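Nedelcu Frames
Gallery: frames from the back

Home / Work / Gallery / Prices / Find us

Most of the gallery on this site shows frames the way they hang. The page you are on is about the other side. Customers ask about backings more than they used to, mainly because they want to change what is in the frame without bringing it in to us. The notes were put together in August by Alina Vasiliu and Petrică Dinu, and they cover the kinds of backs we fit and repair most often. Measurements are not listed. Ask at the counter or send us the size of your picture.

Old oak, nailed back
A family portrait brought in by Nelu Marinescu. The back was a thin softwood board held by small nails driven into the rabbet. Two of them had rusted through. We pulled the rest, kept the board for the handwriting on it, and put it behind a new sheet of acid-free card. The front was left alone apart from a light cleaning of the glass.

Black gallery frame, flexible points
Flexible points are the flat metal tabs that are shot into the wood with a point driver. They bend up by hand, and they stand maybe four or five openings before they snap. Good for a school that changes its display once a year. When one breaks, don't bend its neighbor to cover the gap. We can put in a new one while you wait.

Large map, Fornora molding
The map belongs to Tudor Anghel and had been rolled for 50 years. It was flattened by a paper conservator before we saw it. The frame is deep enough for a spacer, so the paper doesn't touch the glazing. Sealed with paper tape all the way around, with felt bumpers on the lower corners. The back is not meant to be opened.

Certificate frames, set of 7
Ordered by Janum for their front office. Hardboard backs with an easel strut. The strut was removed from all of them and a sawtooth hanger put on the top rail. They come off the wall often, and the first thing to wear out is the hanger, so there are spares in the envelope taped to the back of the largest.

Deep box frame, screwed back
Made for a christening dress. The back is held with brass screws in turn buttons, and the dress is stitched to a linen-covered board. Nothing is glued. Alvar Isaksson made the box, and the lining was done here.

Frame with a split rail
The bottom rail had opened along the grain where somebody had driven a screw eye into it. Glued, clamped overnight, and the new hanging hardware moved to the side rails. You can still find the repair with a fingernail. From the front it doesn't show.

Pale wood, hardboard back
A thin border in a light pinkish-orange wood, with brown hardboard behind it and a few small dark clips or tabs, one of them near the bottom edge. Narrow moldings like it look best on small prints and photographs. We suggest laying any frame flat, face down on a clean surface, before you touch the fittings on the back.

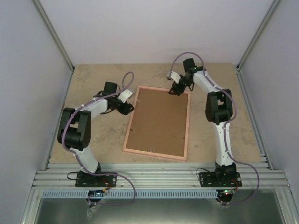 Once the board is out, lift the mat and the print together if they are hinged to each other. Wipe the inside of the glass with a dry cloth first and look at it from a low angle, as dust is easier to find before the picture goes back than after. Put the board in the same way up as it came out. If it bows in the middle or has gone soft at the corners, it should be replaced. We cut hardboard to size from stock, and small sizes can usually be collected the same afternoon.

Backing boards from Prekuser are kept in brown and white. The brown is cheaper. For anything on paper that you want to keep for a long time, ask for a barrier sheet to go between the board and the mat.

Loose fittings, hangers and cord are sold singly from the drawers by the door. Bring the old part along if you have it. The workshop is open until 4 p.m.

Next page: Mirrors
Back to all galleries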